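Ratell Office and Commons Supply
Shared Kitchen and Break Room – Tabletop

Clestby Insulated Mug and Twal Table Board
Set 254
Status: in stock
Order unit: one mug, one board

Overview

Set 254 is supplied to offices, reading rooms, residence halls and other shared settings where hot drinks are taken at a table that also serves for work. It consists of the Clestby insulated mug with a fixed handle and the Twal table board, a flat black panel that covers the part of the tabletop where drinks are set down. The two items may be ordered together under the set number or separately from the component list at the end of this page.

The set replaces the ceramic mug and cork mat formerly listed in this section. Departments that still hold the earlier items may continue to use them and need not return them.

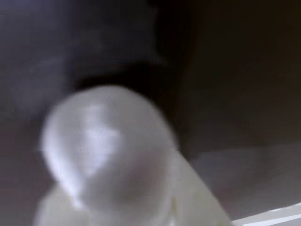
The mug is heavier in the hand than the ceramic one and people stopped leaving it at the edge of the desk, wrote one purchaser for a residence hall, who added that the board had been moved twice between rooms without any trouble and that a second set would be ordered for the upper floor.

The mug

The Clestby mug has a stainless-steel interior, left bright and uncoated, and an exterior finish in sage green. The body is tall and slightly barrel-shaped, wider in the middle than at the base. The rim is polished steel and is not painted. The handle is finished in the same green as the body and forms a flat, squared loop.

Capacity is 331 ml to the rim. A normal serving of coffee or tea leaves sufficient room for milk. The mug is insulated and the outside remains comfortable to hold with a hot drink inside, although users should allow a freshly poured drink to stand before drinking. Insulated walls slow cooling considerably, and persons accustomed to thin china are sometimes caught out by this.

The mug is supplied open. A press-fit lid is available as a separate item. The lid is intended to reduce cooling and splashing during short walks within a building. It does not seal, and the mug should not be placed in a bag with liquid in it.

The matte finish takes fingerprints poorly and generally needs only a wipe. It can be scratched by keys, scouring pads and the wire baskets of older dish racks. Scratches of this kind are cosmetic and are not accepted as grounds for replacement.

The board

The Twal board is a large, flat, rectangular panel with a glossy black surface. It lies directly on the table and is not fastened. Four thin pads are supplied in an envelope and may be applied to the underside where the table is polished or where the board is likely to be pushed about. On an unfinished or lightly textured table the pads may be left off.

The board protects the tabletop from rings, drips and light abrasion. It may also be used as a surface for sorting small items, for laying out papers or for setting down a tray. It is not a cutting board and will mark under a knife. It is not a trivet; pots and baking dishes taken straight from a stove or oven should be placed elsewhere.

Purchasers should be aware that a glossy black surface shows dust, smudges and streaks more readily than a pale or matte one, particularly under ceiling lights or beside a window. Overhead light will also reflect from it. Where this is likely to be a nuisance – for example, at a desk with a lamp placed low and to one side – the matte gray board in the same series may be preferred. The gray board is listed separately and carries the same price.

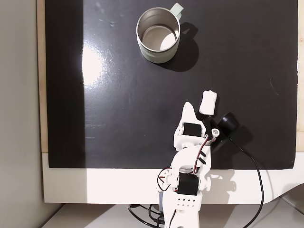
Clestby mug, sage green with stainless-steel interior, on the Twal board, black.

Placement

The board should be laid on a level, clean and dry table. Crumbs or grit beneath it will scratch the wood when the board is moved. A margin of bare table may be left on each side so that the board can be lifted with both hands. It should not project beyond the edge of the table, where it may be caught by a sleeve or a chair back.

Light wood, white laminate and painted tables are all suitable. On new oiled tables the finish must be fully cured before the board is put down, and the board should be lifted from time to time during the first months so that the covered wood does not age to a different shade from the rest. Clestby advises the same for any mat or tray left in one position.

Mugs should be set down toward the middle of the board, with handles turned away from the nearest walkway.

Cleaning and care

Mug: wash by hand in warm water with ordinary dish soap and a soft sponge. Rinse and stand upside down to dry. Do not use bleach, steel wool or oven cleaner. Do not place in a microwave. Tea stains on the steel may be removed with a spoonful of baking soda in hot water, left for an hour and rinsed thoroughly. The mug may be put in the upper rack of a dishwasher on occasion, but repeated machine washing will dull the green finish.

Board: wipe with a damp cloth, then with a dry one. A microfiber cloth gives the best result. Streaks that remain after wiping are usually soap and can be removed with plain water. Glass cleaner is acceptable in small amounts; furniture polish is not, as it leaves a film on which mugs may slide. Spills should be wiped up promptly, including any liquid that has run under the edge.
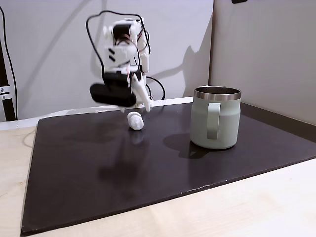
Could the board be left on the table overnight, or was it meant to be put away after each use, asked one reading room when placing its order. The board may be left in place. It should be lifted and wiped underneath once a week, and more often in rooms where food is eaten.

Storage

Boards should be stored flat or upright on the long edge, with a sheet of paper or cloth between them if more than one is kept in the same place. They should not be leaned at an angle against a radiator. Mugs may be stored upright or inverted on an open shelf. Stacking is not recommended, as the rim of one will mark the interior of another.

Warranty

The mug is covered for 18 months against separation of the handle, failure of the insulation and flaking of the exterior finish in normal use. The board is covered for the same period against warping and lifting of the surface. Damage from knives, heat or unsuitable cleaners is excluded. Claims should state the order number and be sent with one clear photograph of the fault. The item itself should be kept until a reply has been received.

Ordering

Orders are placed through the Taleo purchasing desk or on the paper form enclosed with the January catalog. Standing orders may be amended up to the point of dispatch. Orders of more than 200 sets are delivered on pallets and require a ground-floor receiving point. Smaller orders are sent by ordinary parcel, with the board and the mug packed in separate cartons, and the two cartons may arrive on different days.

Deliveries are accepted until 4 p.m. Cartons should be opened and checked before they are signed for where the carrier permits it.

Components

Mug, insulated, sage green, with handle
Lid for mug, press-fit, clear
Board, table, black, glossy
Board, table, gray, matte
Pads for board, envelope of four

Related items

Tray, serving, with raised edge
Rack, drying, coated wire
Cloth, microfiber, pack
Hook rail for mugs, wall-mounted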